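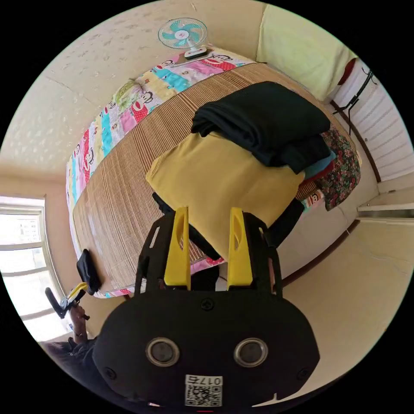 How often do the yellow fingers on a hand-held gripper need to be changed?

Every 3,000 closes on fabric work, or sooner if a tip shows a split or the two tips no longer meet flat. That is the interval we have used since the start of this reporting period, and it is the figure the rest of this report is built on.

Projects > Govow > Household Textiles > Progress Reports > Gripper Upkeep

Progress report to the Mansour fund
Period 5, setup and maintenance of the folding grippers
Prepared by Senga Rankin, Flostska, Wedport office
Aug 19, 2022

Summary

The grippers stayed in service through the whole period. We changed fingers on schedule, reprinted labels where they were worn, and rewrote the daily check so that it can be done by the person who is about to use the tool. We recorded 257 folding sessions. Of these, 13 had to be thrown out for reasons that trace back to the gripper itself. Two problems are still open and are described further down. Spending on parts is within the approved budget.

Work at the folding sites

Folding is done in ordinary bedrooms, on whatever bed is there. The bed in the opening picture has a slatted bamboo-style mat over a monkey-print sheet, with a fan at the far edge, and the clothes are worked on top of that. We did not ask households to change their bedding, and the tools have to cope with the surface they meet.

Slatted mats gave us the most to do. A finger tip pushed down at an angle can catch in the gap between two slats, and when the operator pulls back, the load goes into the side of the finger. On plain sheets this does not happen. Operators are now told to come in along the slats wherever the garment allows it, and to lift before turning the wrist. The instruction is on the setup card.

Dark clothing in thick stacks was the second issue. A folded stack of several layers needs the fingers opened close to their limit, and an operator who is in a hurry tends to push the stack in with the housing. This loosens the top screw over time. We now check that screw at the end of a session as well as at the beginning.

Finger changes

The fingers are wedges, narrow at the tip and broad at the base, with a hollow along the side. They give a little when they close on cloth. What wears is the tip, and after that the thin wall beside the hollow. We inspect both by closing the gripper on a strip of paper and pulling. If the paper slides out on one side, the fingers are taken off and looked at under a lamp.

Fingers are changed in pairs. During the first month we tried changing only the worn one to save stock, and the new finger met the old one a little high. Fine cloth slipped out of the grip, and 5 of the 13 lost sessions came from this. We have gone back to pairs and do not plan to revisit it.

The black brackets beside the fingers are kept when the fingers are changed. They should be pushed back until they seat and then checked for side play. A bracket that moves is replaced the same day.

Labels and matching

Every gripper carries a white sticker with its number, the character for its side, and a QR code. The one in the picture reads 017右, for the right hand. Setup begins by scanning both tools, left then right, and the session will not open until the two codes have been read. Before this rule was added, two sessions were saved with the sides exchanged. They were found during review and removed.

Sleeves and palms rub the stickers. The code goes first and the number stays legible much longer, so operators had been typing the number in by hand when the scan failed. We have stopped that. A sticker that does not scan on the second try is replaced from the sheet in the case - a short job, and it can be done on site. The new sticker goes on in the same position and the same way up as the old one.

Daily check, current version

1. Wipe the housing and fingers with a dry cloth. Use no alcohol on the fingers.
2. Look at the screws on the face of the housing and tighten any that turn by hand.
3. Close the fingers fully and hold them up to a window. No light should show between the tips.
4. Open and close ten times, slowly, and listen for clicking.
5. Press each bracket outward. It should not move.
6. Scan both codes and wait for the tone.
7. Write the result on the card before the first garment is touched.

Step 4 was added in this period. Clicking usually means lint in the slide, and it clears with a soft brush. Towels and anything knitted are the worst for lint.

Open problems

The screws on the housing still work loose faster than we would like. Thread compound helped on the units where we tried it, but it made finger changes slower and one screw head was damaged getting it out. We are testing a lighter grade.

Opening width also drifts over a long session on some units. Recalibrating at the midpoint corrects it, though operators forget, and we would prefer the software to ask for it. That request is with the Wedport programmers and we have no delivery date yet.

Parts and spending

Fingers remain the largest item. Stock on hand will cover the next period at the present rate of use. Bracket use was low. We moved part of the unspent bracket money to sticker sheets and brushes, as agreed by email, and no further transfer is requested.

Next period

We will finish the thread compound test, put the midpoint calibration into the software if it is ready, and train the new operators on the current check. A revised setup card will go into each case in October, and a copy will be sent to Mansour with the next report.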